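Why Does Your Shirt Have a Tag, and Why Does It Itch?

Somewhere at the back of your neck, a tiny rectangle may be plotting against you. It is called a care label. Grown-ups hardly ever read it, and then they wonder why the sweater now fits the cat.

Let's start with the shirt. Most T-shirts are made of cotton, the fluff that grows around the seeds of the cotton plant. People have been growing it for thousands of years. Machines pull the seeds out, comb the fluff straight and twist it into yarn. Twisting is the important bit. Pull a piece of cotton ball and it falls apart. Twist it first, then pull, and it puts up a fight.

Next the yarn is knitted. Yes, knitted, like the scarf your aunt gave you last December, only with much smaller loops. Look at a T-shirt through a magnifying glass and you will see rows and rows of them. Loops can stretch and spring back, so you can get a T-shirt over your head without buttons. Bedsheets are usually woven, with threads going over and under each other, and they hardly stretch at all. Try wearing one as a shirt and see how far you get. (Ask before you cut the hole.)

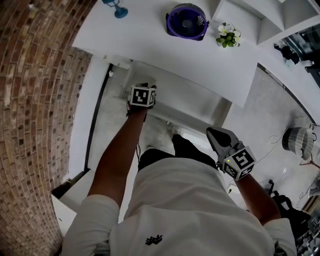
A white T-shirt with a small black logo near the collar.

Logos like that are often embroidered, meaning they are sewn with thread. A machine follows a pattern and stabs the cloth very fast until a picture appears. A small logo might take 4,000 stitches. If you did one stitch every second without stopping for lunch, you would be there for more than an hour, and rather cross.

Other pictures are printed on with ink. Printing is quicker and good for big designs, such as a dinosaur on a skateboard. The trouble is that some prints crack after lots of washes, and then your dinosaur looks its age.

Now, back to that tag. The little drawings on it are a secret code, except that it isn't very secret. A tub of water means you can wash it. A triangle is about bleach. A square with a circle inside means the tumble dryer, and an iron is, for once, an iron. A big X through any of them means don't. Dots tell you about heat: more dots, more heat.

So why the itch? Many tags are made of stiff, shiny material, and the cut edges can be scratchy. The skin on your neck is good at noticing small things, which is handy for bugs and annoying for labels. Some shirts have the words printed right on the cloth instead. If yours doesn't, ask a grown-up to snip the tag off, and copy down the drawings first. The cat has enough sweaters.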